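# How long do the crane closures at Breserdale harbor usually last?

**Paquette** - posted 9/1/18

We rent a berth on the east side of the Breserdale basin, and the harbor office sent a letter saying the quay road will be shut while tower sections for the Sandelura wind farm are unloaded. The letter gives a start date in September but no end date. It only says "subject to wind and swell."

I need to get a trailer down to the slip to haul out before the weather turns. Does anyone know how long these closures run, and whether they let berth holders through between lifts? The office line goes to voicemail. Also, is the fuel dock open during this or not?

---

**eastbasin_mike**

Depends on the wind. When the first ship came in they planned 6 days and it took nine. They won't lift tower sections once it gets gusty up top, even if it feels calm on the quay. The ship sits there and the road stays shut.

Fuel dock was open last time but only from the water side.

---

**Sumier**

I work on the shore side of the port, not for the wind farm, so take this as general information.

The closure covers the quay road from the weighbridge to the old ice house. It is a full closure while a load is on the hook and while the transporters are moving to the storage yard. Between moves the gate crew can let vehicles through, but they don't have to. Last time the gaps were some 90 minutes, mostly early in the morning and again around the shift change. You need your berth card, and the trailer has to be on the harbor's list. Send the plate number to the office by email. They read that even when the phone isn't answered.

If your trailer and boat together are over 3,850 pounds, ask for the north gate. The temporary plates they put over the cable trench by the south gate are signed for light vehicles only.

There is also a 500 foot keep-clear zone on the water around the ship. It reaches part of the east basin entrance, so call on the harbor channel before you leave the berth. They were reasonable about it last time - I waited maybe ten minutes. 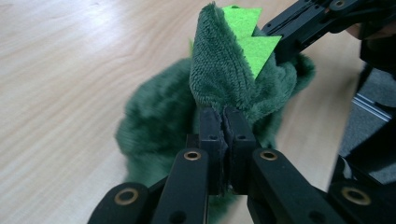

*Black gripper closed on a fold of green plush.*

Fuel dock hours are posted on the board outside the office and they do change week to week. I would haul out before the ship arrives if you can. The yard has lift slots open on weekdays.

---

**Paquette**

Thanks both. Emailed the plate number and asked about the north gate, as we are a bit over that weight with the engine on. Will try for a weekday slot.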